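Home | Notebook | Builds | Corpus | Search

May 3, 2024

Picked up the Gurna decoder again. The jump table problem from February is still open in one place: when the table index is loaded through a spilled register, the slicer gives up at the block boundary and we lose every target after the first. Moved the bounds check lookup one block earlier and let it follow a single stack slot. Two or more slots still fail, and I have left them alone.

Ran the Filau set overnight, 1705 functions, optimized builds only. With the old slicer 514 came back with at least one missing edge. With the change it is 19. Run time went up a little on the large files. I did not profile it.

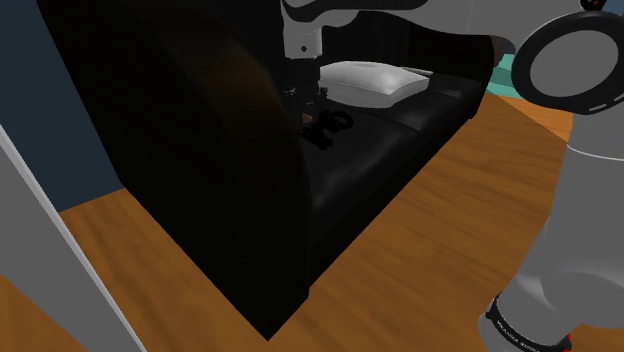 Yolanda Arrieta read the diff before lunch and wrote back that following the stack slot is fine as long as nothing in between takes its address, and that the patch never checks for that. She would hold the merge until it does, and wants a test where a callee writes through the pointer.

She is right about the check. Added a scan for address-taken slots between the store and the load. If it finds one, we drop to the old behavior and log the function address. Need to rerun everything, so treat the 19 as provisional.

Separate thing: the Trudier loader still reads the section size from the wrong header field on stripped files. Purificación Montoya has a fix on the goicoechea branch, not rebased. Over 1019 lines changed, mostly reindenting, so I asked for the loader part alone.

To do:
- callee test
- rerun Filau, keep both logs
- find out why the log prints addresses without the image base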